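Equipment plan for the hand-held gripper cells, second pass. Covers what we buy, what we keep, and what can wait until the next budget round. Prices live in `costs.csv`; this file explains the lines.

Maintainer: Gerrit Kuipers. Purchasing questions go to Imelda Lumbao.

## Scope

The plan covers 2 cells. Cell A exists and is in use. Cell B is the same footprint, to be built in the room next door once the order is signed off. Nothing in this repo concerns the arm-mounted stations, which have their own budget code and their own arguments.

Target load is 100 recorded sessions per week across both cells. At that rate one cell alone leaves no room for maintenance, so Cell B is treated as required and not as spare capacity.

## Files

| File | Contents |
|---|---|
| `costs.csv` | One row per order line, net price, supplier, lead time |
| `layout_b.dxf` | Floor plan for Cell B, including outlet positions |
| `spares.csv` | Parts held on the shelf, with reorder level |
| `quotes/` | Supplier quotes as received, not renamed |

`costs.csv` has 67 rows. Rows with an empty `supplier` field are estimates by Jozef Groen and should be replaced as quotes arrive. Do not sum the file without filtering on `status`; superseded rows are kept.

## Grippers

Both hands are tracked in every session, so grippers are bought in pairs. The quote from Marura is per unit and gives no discount for a pair. We are asking for two working pairs and one spare pair, all of the same revision. Mixed revisions are not acceptable — the jaw calibration does not carry over, and we lost most of a week in May finding that out.

Jaw pads are consumables. They go under `running`, not `capital`. 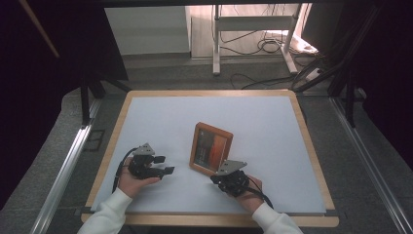

Cabling is the line most often cut from the request and the one we would cut last. The first pass allowed one cable per gripper and nothing else. Each gripper has its own black cable running back past the hand, and tasks with small upright objects, such as the picture frame, bring the jaws in close from the side, so a cable that is too short or too stiff pulls on the wrist at the wrong moment. The revised line asks for the more flexible type from Gristis, in the longer length, plus one spare per gripper. Strain relief clips are included in the same quote.

Floor cabling is a separate row. Cell B gets a covered channel from the wall to the back of the table. Retrofitting the same channel to Cell A is row 19 and is marked optional.

## Frame and table

- Aluminum profile, cut to length: Van Acker. Lead time is longer than for stock lengths, but we have no saw that holds the tolerance.
- Table: same model as Cell A. A different table height means redoing the camera positions.
- Table surface: pale, smooth, replaceable. Order two sheets.
- Curtains: dark, full height, both sides. Stekitz quoted for fabric only; rails are in the Van Acker quote.
- Carpet: already laid in the Cell B room. No cost.

## Budget notes

1. Assembly labor is internal and is not in `costs.csv`. Wim Lambrechts has it in the staffing sheet.
2. Freight is listed once per supplier. If an order is split, add a second freight row.
3. The spare gripper pair is the first candidate for deferral. If it is deferred, a failed gripper stops one cell until the repair comes back.
4. Workstations are leased. Only the monthly fee appears, under `running`.

## Order of purchase

Profile first, then grippers, then cables. Curtains and table surface can follow at any point before the lighting check. The camera mounts depend on the final position of the top bar, so do not order them from the drawing — measure the built frame.

## Open items

- [ ] Marura to confirm in writing that all units ship at one revision
- [ ] Revised Gristis quote with the longer cable
- [ ] Maarten Lambrechts to check the outlet load in the Cell B room
- [ ] Decide on row 19
- [ ] Move curtain rails to their own row

Changes to `costs.csv` go through a pull request. Purchasing exports the file on Thursday, and anything merged after that waits for the next export.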